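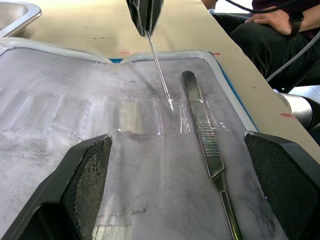

Patch test a new face cream before it goes anywhere near your cheeks. Put a pea-sized dab behind one ear at night and leave it alone. Do the same for 3 nights. Keep the layer thin — a glossy patch like the wet-looking one in the middle of the gray pad is too much. Check the spot each morning in daylight.

If it burns or swells, rinse with cool water and stop. If it only feels tight, wait 30 minutes and add a plain moisturizer. With no reaction, start on your face every other night.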